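Betting & Odds | Features

The Tipster Always Wins

By Annelore Albers

214 shares | 38 comments

The man at the front of the hotel conference room had a slide that said EDGE in letters as tall as a toddler. He had sold out the room at $300 a seat. What he was selling, once you got past the coffee and the lanyards, was a way to bet on cooking shows.

I should back up. Betting on television is a small corner of the gambling business, and for years it was a harmless one. A bookmaker would post a few prices on a singing contest or a baking final, take small bets from people who wanted a reason to yell at the screen, and cap everybody's stake low enough that no one got hurt. Then the tipsters moved in. Skakora, the outfit behind the hotel seminar, sells monthly picks on reality shows. So does Wadetti, which started with horse racing and now claims to have "cracked" unscripted TV. Both post their winners in big green type. I spent most of March trying to find out where they post their losers.

The short answer is that they don't. Skakora's public page listed 15 winning picks in a row when I first looked. I asked Kai Thiele, who runs the company's sales side, for the complete list, with the losing bets and the prices at the time each pick went out. He told me members could see that. I paid and became a member. What I got was the same 15 picks in a nicer font.

"We focus on the positive because that's what our community wants," Thiele told me when I called back. I asked whether the community might also want to know if it was losing money. He said he'd look into it, and I'm still waiting.

Prices matter here more than the sales pages let on. Say a tipster gets a dancer at 5 to 1 and sends the tip to thousands of people. These are thin markets. A handful of bets knocks the price down to 2 to 1, and most of the members get that or worse. The tipster's record still says 5 to 1. If the dancer wins, everyone is told they had a great night, and a lot of them believe it.

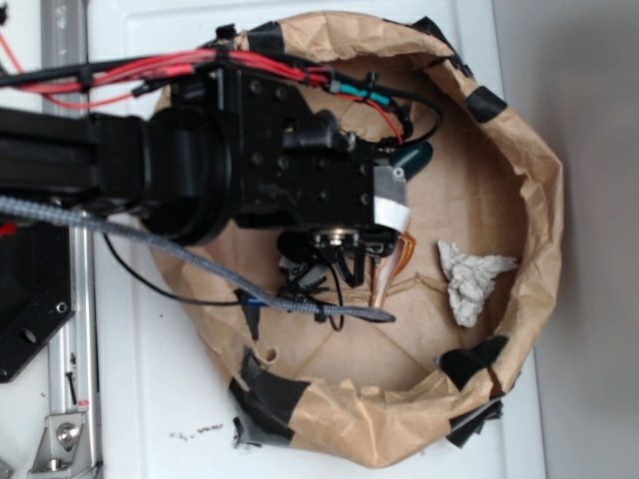

Reality betting has another problem, and it's a big one: the show has usually been taped already. With a cooking contest the result may be known for months by crew, caterers, contestants and everyone's cousins. A raffle is cleaner. If you put every name into a bowl and have someone reach in and pull one out in front of the crowd, you can at least argue that no one in the room knows who's coming out. A taped final gives you no such comfort. Somebody always knows, and if the price on one contestant suddenly falls through the floor on a quiet afternoon, my guess is that somebody told.

Fongchan Prasertsri used to set entertainment odds for Hollmann, a mid-sized bookmaker. She left the business and now teaches high school math, and she laughs easily about the old job. "We never thought we were pricing the show," she said. "We were pricing the leak. If the money came in early and it came in smart, we pulled the market. If it came in dumb, we left it up."

That ought to be printed on every seminar lanyard. The bets you're allowed to keep making are mostly the ones the house is happy to take.

The tipsters have an answer, naturally. Bianka Bíró, who writes Wadetti's newsletter, says her picks come from "editing signals," meaning how much screen time a contestant gets and what music plays under the interviews. I don't think this is crazy. Editors do drop hints, and careful viewers pick up on them. But those viewers share their theories on message boards for free, and the bookmakers can read message boards too. When I asked Bíró for two seasons of picks, dated before the shows aired, she sent me a link to buy the annual plan.

Esther Rotich bought the annual plan. She's a dental hygienist who loves singing contests, and she kept a notebook of every bet, with the price she really got. She was down for the year before counting the subscription, and a good deal further down after. "The picks weren't terrible," she said. "They just weren't better than mine."

A newer service called Onach promises full records, posted in advance, and opens to the public on 15th June. I'll believe it when I see the first losing month. In the meantime I've canceled my Skakora membership, a process that took two phone calls - and the second one included a free tip.

Filed under: Reality TV Odds, Tipsters, Consumer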